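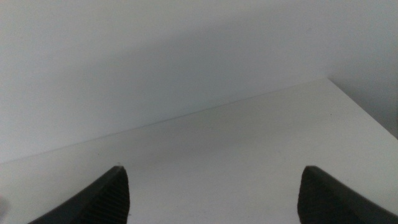

Plarnen ridged finger pads, pair

Sold in twos, dark grey, to fit the Jaramillo parallel gripper and anything else with the same two-screw mount. Drop me a line if you're not sure whether yours matches and I'll have a look at your drawing.

Why ridges?

I came to these by way of a research project, so bear with me. At Kisterley we were training a policy to pick small things off a plain tabletop using only the wrist camera, and we kept getting a failure that looked like bad learning. The arm would go to the right spot, close on the object, and then lose it halfway through the lift. We blamed the network for weeks! Aurelio Palacios finally suggested we leave the policy alone and swap the fingers, and I grumbled and did it.

So we ran the same trained policy, same weights, same objects, with smooth pads and then with ridged ones. It came to 3,000 grasps in total, split evenly between the two sets. With the smooth pads we logged 176 drops during the lift. With the ridged pads it was 100. I'd have been pleased with half that improvement, to be frank, given that we hadn't touched a line of the training code.

The bit I find more interesting is what happened to the camera view. The ridges run along the inner faces, and the wrist camera sees them as fine stripes against a pale table. I was worried the policy would be thrown by them, as it had only ever seen smooth fingers. It wasn't, or not so we could measure – the approach paths looked much the same with either set. We did mix in some views with the gripper open and nothing in it when we retrained later, and I'd suggest you do the same if your table and wall are both white like ours. Plain backgrounds are lovely for a tidy experiment but they don't give the network much to hang on to.

What they won't do

They don't help with very thin flat things such as card or washers, where the tips are doing all the work and the ridges hardly come into it. Soft foam is a bit of a mixed bag too. And our test was one arm, one table and one lab, so please don't quote my drop counts as if they'll be yours.

Fitting

Take the old pads off, wipe the mount, put the new ones on with the ridged faces towards each other and do the screws up finger tight before you nip them up properly. Then redo your gripper zero. I forgot once and spent a whole afternoon in May wondering why everything closed crooked.

The grasp logs and the test script are in the Pultuvero folder, which I'll send with your order if you ask for it. Spare screws are in the bag.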